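Workshop notebook, finishes and coatings
30 January 2022
Entered by Jae-hoon Oh

Sunday session, building quiet. The purpose was to continue the comparison of the two cleaning agents, Sterkodex and Lim, on painted work surfaces before the May review. Panel 24 was treated with Sterkodex at the usual dilution and left for 40 minutes before wiping. Panel 25 received Lim under the same conditions.

Sterkodex left a slight drag under the cloth which cleared after a second rinse. Lim wiped off cleanly but the smell lingered, and the window was kept open for the remainder of the session. Neither agent lifted any paint at the corners. Gloss readings are in the blue folder, sheet 249 – the first column should be disregarded, as the meter had not been zeroed. 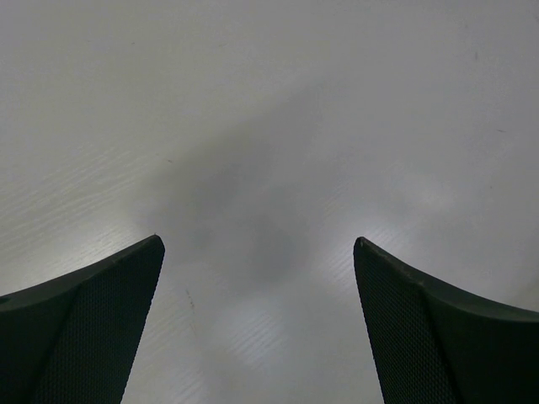
Photo: Hollix workshop

Pale greys remain the most awkward colour to judge by eye. The same grey can lean green at one side and faintly blue at the other, and colleagues are asked to record the lamp in use beside every visual grade. Grades entered without a lamp will be left out of the summary.

The 1954 edition of the paint handbook gives a longer drying period than the one we follow. It is proposed that one panel be held back to test this.

Outstanding: reorder lint-free cloths; return the Mover trolley to the ground floor; relabel panels 26 to 30 – the ink has run on two of them.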